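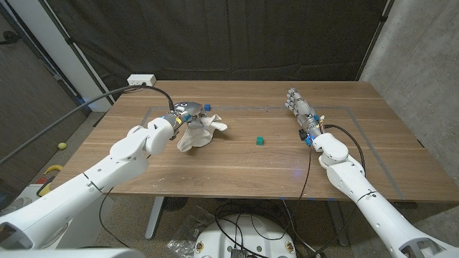 Home | Features | Food | Outdoors | Subscribe

The Long Soak
5 min read

The pool at Bellamy opens at six in the morning, and by ten past there is already steam in the parking lot. I went on a Wednesday in April with sleet coming sideways, and I can't think of better weather for it!

Bellamy sits on a hot spring that the town has been arguing over, bottling, piping and swimming in for 154 years. The first bathhouse burned down. The second was sold to a railroad that never laid a mile of track. The one standing now, all green tile and echo, was saved when residents raised 3000 dollars at a pie supper to fix the boiler room roof, and it has stayed in town hands ever since.

Glenys Birkett has swum here since she was four. She showed me the trick of the place, which is to start in the cool pool – really cool, the kind that makes you say things – and then work your way up to the hot one under the skylight. You stay until your fingers wrinkle. Then you do it all over again, and somewhere in the third round your shoulders come down from around your ears.

The water has a faint smell of matches and leaves your skin feeling like soap. Terence Mellor, who runs the front desk, drinks a glass of it every morning and offered me one. I finished it (just).
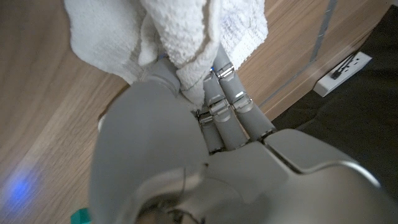 White terry cloth, folds and all.

Bring your own towel, a big thick one, and bring a second for the walk to the car. The rental ones are thin and go fast on weekends. Flip-flops help too, as the tile outside the steam room is slick.

Afterward, everyone seems to end up across the street at Pukow, a lunch counter with 23 stools and the best split pea soup I've had in years. Kelly Lightfoot bakes the rye bread in back, and if you get there before eleven it's still warm. I had two bowls and a nap in the car.

There is talk of adding an outdoor pool next year, with a view of the river. I hope they do it, and I hope they leave the green tile exactly where it is.

Comments (3)

Nigel H.: My grandmother took me every winter. The cool pool hasn't gotten any warmer.

soupfan900: Get the rye toasted. Trust me.

Glenys B.: Come back in January, the sleet was nothing!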